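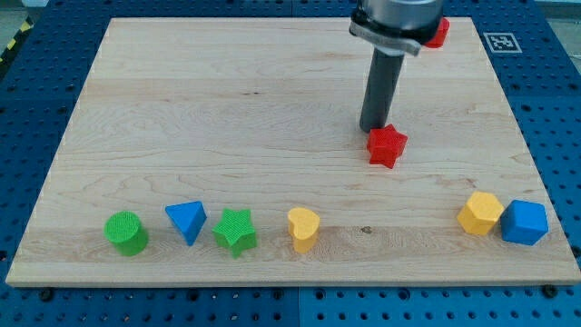 Maple board on blue pegboard.

Notice to Incoming Residents of the Murkodus House for Writers, Sendedville

The Foundation welcomes you to your term of residence. Please read this notice in full before you unpack. It replaces the notice issued last August, which should be returned to the office if you were sent a copy.

1. Each resident is assigned one room, one desk, one lamp and one key. The desk may be turned to face the wall or the window. It may not be taken into the corridor.

2. Quiet hours begin at 10 at night. During quiet hours, residents may write by hand. Reading aloud is permitted in the boiler room, where a chair has been provided.

3. Every resident is asked to leave one finished page on the hall table each Wednesday before supper. Pages are not graded or discussed. They are placed in the cabinet on the second floor, which is locked.

4. The Foundation has been asked to clarify the matter of Room 7.

Room 7 was assigned for one term to Mr. Tekle Ayele, who had been admitted on the strength of the opening chapters of a novel titled Arnari. Mr. Ayele delivered his page on the first Wednesday and again on the second. On the third he delivered a blank sheet, signed at the bottom. The Director wrote to him that a blank sheet did not meet the requirement. Mr. Ayele replied in writing that the sheet was finished. The correspondence on this point came to 30 letters, all of them carried by hand between the first floor and the second, and the Director's side of it is the longest piece of prose she is known to have completed.

Residents who wish to consult the letters may apply at the office. They are asked not to copy out the fourteenth, in which Mr. Ayele describes his father's shop in Lencho, the bell over its door, and the habit his father had of wrapping every purchase in newspaper, including newspapers. The Director has requested that this letter be handled with clean hands.

At the end of the term Mr. Ayele returned his key and his lamp. He left no manuscript. The housekeeper's inventory lists a coat hook, a saucer, and over 10 pencils sharpened at both ends. The room was aired and the door was closed.

Since that time, a page has been found on the hall table every Wednesday that does not belong to any resident in the house. The page is typed. It concerns a woman named Arnari who is waiting at a ferry landing for a man to finish a letter. In the early pages it was raining. The rain has stopped, and she has begun to speak with the ticket clerk, who has opinions about the letter.

The Foundation takes no position on the authorship of these pages. They are accepted under Section 3 and placed in the cabinet with the others. The Director reads them first. This is an exception to the usual procedure and was approved by the Director.

5. Residents may not sit up in the hall on Tuesday nights. Those who did so last winter reported only that they had fallen asleep, and two of them caught colds.

6. Residents may not add to the pages concerning Arnari, correct their spelling, or leave notes for the ticket clerk. One such note was left in the spring. The clerk answered it the following week, at some length, and the resident in question went home early.

7. Room 7 is available this term. It has the better window and is close to the bathroom. The resident assigned to it will find the pencils in the desk drawer and is free to use them, provided they are sharpened at both ends when returned.

8. Supper is at six. Please bring your own napkin ring.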